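Mar 17, 2018

Third attempt at the sourdough log. The starter went in at 20 percent of flour weight last night and had not doubled by morning, which puts the problem in the kitchen temperature again. The oven light alone does not hold the proofing box warm enough once the door has been opened. I moved the probe from the back wall to the middle shelf and the two positions disagree by 5 degrees, so every reading I wrote down before today is suspect. I have marked those pages and left them in.

Flour is the Lovari bread flour, new bag. It takes more water than the last one. I mixed 400 grams, rested it, and had to add a further spoonful before the dry bits at the bottom of the bowl came together. Salt after the rest, as Chunhua recommends. She also says to stop using tap water straight from the faucet. Have not tested this. One change at a time.

At Jingyi's in the afternoon to return the scale.
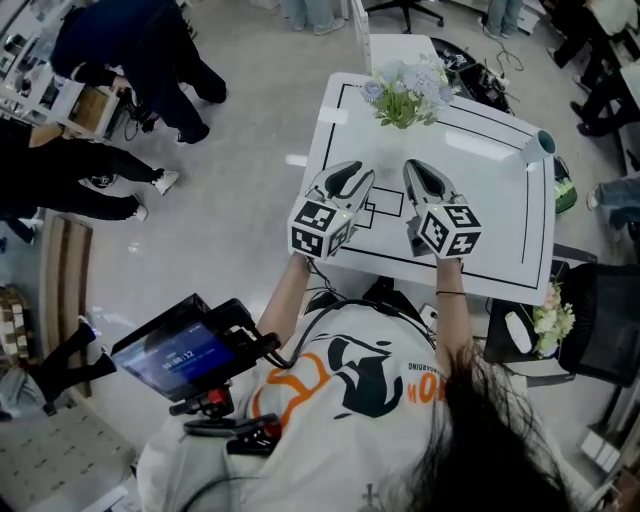

White table, timer at 00:00:12.

Her scale reads in whole grams only. Mine drifts when the battery is low, and it was low for all of last week. Replaced the battery, zeroed it, weighed the empty jar, weighed it again after supper. Same number. Wrote it on the lid in marker so I can stop pouring everything out to find the tare.

Shaped at dusk. The dough spread on the counter more than I like, and the surface tore on the second turn. Either the fold intervals were too short or the bulk went long, and I can't separate the two from what I wrote down. Next batch: fixed interval, folds noted as they are done, no guessing from memory afterward.

Boyang wants a loaf for the weekend and has been told it may be flat. Ximeng asked for some starter back in July and I never gave her any. Put a spoonful in a clean jar for her, fed it, left the lid loose.

Loaf is in the fridge overnight, covered. Oven on before breakfast. Buy rice flour for the basket.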